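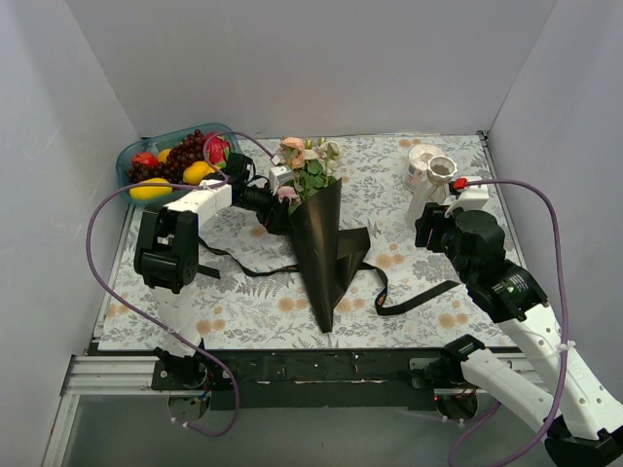 Jerkance tabletop set – README

Read this before you download. It is 3902 recordings from a two-arm bench built in a shared workshop, and a fair number of people who ask for it would be better off without it.

What it is

Short recordings of two small robot arms doing table jobs: picking up fruit, moving a cup, handling a wrapped bouquet. Both arms are driven by a person. There is no learned policy anywhere in these files, whatever the forum thread says.

The bench is called Jerkance because of how the first version moved. The current version moves better. The name stuck to the folders and changing it would break the scripts.

The build

Both arms bolt to one long black plate, and the plate sits on an aluminum extrusion rail along the near edge of the work area. I was against this. One rail means that when the left arm stops hard, the right arm feels it. The argument for it was that the spacing between the bases would never drift, and I have to admit it hasn't. The shake is still there in the joint readings. Look for a small ripple on the idle arm.

The walls are pale and plain. They were put up to cut down on changes in the background and they do that. They also throw light back onto anything shiny, so don't expect even exposure across sessions.

Each arm has a purple cable running in a wide loop outside the links. Tidy people have offered to clip these down. We tried it, and the clips pulled the wrist off its path near the end of its reach. The loops stay, and they cross in front of objects quite often, including the fruit tray. If your detector loses the dragon fruit, check the cable first.

The white tape on the plate is not a calibration mark. Please stop measuring from it.

The mat

It has a printed pattern of green ferns, gray leaves and peach-orange blossoms on light gray. I wanted a plain one. The case for the pattern was that a model trained on a blank table falls apart on a real one. Maybe so. I have seen no evidence from our own runs that one busy mat teaches anything except that one mat. Treat claims of "visual diversity" with care, mine included if you find an old version of this file.

Objects

Fruit: all artificial. Grapes, lemons, a dragon fruit and others, kept in a teal see-through tray. Weights are nothing like real fruit, so grip force numbers won't carry over to a kitchen.

Bouquet: pale pink roses in black paper with a long black ribbon. The hardest thing in the set. The ribbon ends up in a different place every time and there is no label for where it is.

Cup and container: both white, both placed toward the right side in the bouquet layout. Easy to mix up at low resolution.

Splits

train: 3902 minus the two below
check: 115
bouquet: 1647

The bouquet split is kept apart because it was recorded last, in December, after the left gripper had been refitted. Mixing it into train makes the totals look nicer and the results worse. Costa, the older loader, mixes it in by default. Use Ovitano, or set the flag yourself.

File layout

/episodes – one folder per recording
/episodes/*/joints.csv – both arms, left columns first
/episodes/*/video – fixed view
/episodes/*/note.txt – whatever the operator typed, often nothing
/tools/ovitano – loader and viewer
/tools/costa – old loader, kept so earlier results can be repeated

Success labels

Weak. The operator pressed a key at the end if they thought it went well. I rewatched the whole check split and disagreed with 6 of the labels, which sounds fine until you notice that most of the disagreements were on the bouquet placed close to the left gripper. "Picked up" and "dragged by the paper" got the same key. If you report a success rate from these labels, say where it came from.

Known problems

– Video and joints can be out of step at the start of a recording. Drop the first second.
– The right arm's lower joint goes out of view in many positions. Don't use the video to recover its pose.
– Status lights on the arms are visible. A model can learn to read them. Mask them if you care.
– Empty note.txt does not mean nothing went wrong.

Use

Free for any use under the Kasaseo workshop terms, in LICENSE.txt. Bug reports are welcome, with the episode folder name. Requests for a "cleaned" version will be closed until someone can explain what they want cleaned.

Last edited Thu 1 January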